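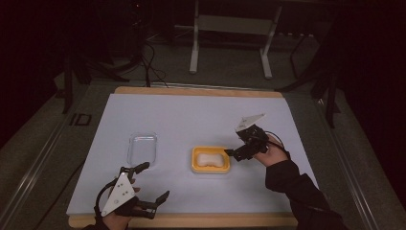 Fig. 7.1 Boîte transparente et plateau jaune orangé sur une table recouverte d'un drap clair.

Sommaire | Chapitre 6 | Chapitre 7 | Exercices | Glossaire

Chapitre 7
L'excursion à la journée

Macarena Huenchumán et Renato Saavedra

7.1 Définition et place dans l'offre touristique

On appelle excursion un déplacement de loisir qui ne comporte pas de nuitée hors du lieu de départ. L'excursionniste part le matin et rentre le soir, chez lui ou dans l'hébergement où il séjourne. Les deux cas sont à distinguer. Dans le premier, l'excursion constitue à elle seule tout le voyage. Dans le second, elle s'ajoute à un séjour déjà vendu, souvent par un autre professionnel, et elle se décide tard : la veille au soir, parfois au petit déjeuner.

Les statistiques de fréquentation fondées sur les nuitées ignorent l'excursionniste. Une commune peut donc recevoir beaucoup de monde entre dix heures et dix-sept heures sans que cela apparaisse dans les chiffres de l'hôtellerie. Pour l'observer, il faut passer par d'autres sources : billetterie des sites, stationnement, transports, enquêtes aux points d'embarquement.

Le cas qui sert de fil conducteur à ce chapitre est celui de Steltstead, petite ville portuaire d'où part chaque matin, à la belle saison, le bateau pour l'île de Wudum. La navette, le Tundumik, dispose de 152 places assises. L'agence Zaidi vend la traversée, la visite guidée de l'île et un repas, séparément ou sous la forme d'un forfait.

7.2 Les composantes du produit

Une excursion se construit à partir d'un petit nombre d'éléments : un transport, au moins une visite ou une activité, un temps de repas et du temps libre. L'ordre dans lequel ces éléments s'enchaînent compte autant que leur contenu. À Wudum, l'ancien programme plaçait la visite du phare juste après le débarquement. Tous les passagers montaient en même temps par un escalier étroit et le groupe de queue attendait dehors. L'agence a ensuite partagé les visiteurs en 2 groupes, l'un commençant par le phare, l'autre par le sentier des falaises, avec une rencontre à l'heure du déjeuner.

Le temps libre est l'élément que les débutants sous-estiment le plus. Un programme sans pause paraît généreux sur une brochure, mais il suppose que personne ne s'attarde à la boutique, ne cherche les toilettes ou ne marche lentement. Il faut prévoir des marges, et les placer avant les horaires impératifs — le départ du bateau, une entrée à heure fixe, la fermeture d'une cuisine.

Le repas pose une question de formule. Le restaurant réservé rassure la clientèle et facilite le regroupement, mais immobilise le groupe longtemps. Le panier à emporter libère l'horaire et dépend davantage de la météo. Certains opérateurs laissent le choix lors de la réservation, ce qui oblige à transmettre deux listes aux prestataires et à les tenir à jour jusqu'au départ.

7.3 Capacité, réservation, remplissage

La capacité d'une excursion est celle de son maillon le plus étroit. Si le bateau transporte 152 personnes et que les guides disponibles peuvent en encadrer 128, le forfait complet ne peut être vendu qu'à 128 clients. Les 24 places restantes peuvent être proposées en traversée simple, à condition que l'offre soit clairement distinguée à l'achat.

Prenons une semaine de mars, au début de la saison. Sur quatre départs, le Tundumik a embarqué 507 passagers pour une capacité totale de 608 places, soit un taux de remplissage de 83 %. Ce résultat global ne dit rien de la répartition entre les départs. Un bateau complet et un bateau à moitié vide donnent la même moyenne que deux bateaux remplis aux trois quarts, alors que les conséquences pour l'exploitant et pour le visiteur diffèrent nettement. On examinera donc toujours les données départ par départ avant de conclure.

7.4 L'aléa météorologique

Toute excursion en plein air, et plus encore en mer, comporte un risque d'annulation. Le contrat doit préciser qui décide, à quelle heure et par quel moyen le client est prévenu. Il doit aussi indiquer ce qui lui est proposé : remboursement, report ou programme de substitution à terre. À Steltstead, la décision revient au capitaine. L'agence informe ensuite les clients par message et affiche l'avis sur le quai.

Vocabulaire à retenir : excursionniste, forfait, capacité limitante, taux de remplissage, programme de substitution.

La section suivante aborde le calcul du prix de vente, en commençant par la distinction entre charges fixes et charges variables.

Contact | © Les auteurs, tous droits réservés | Haut de page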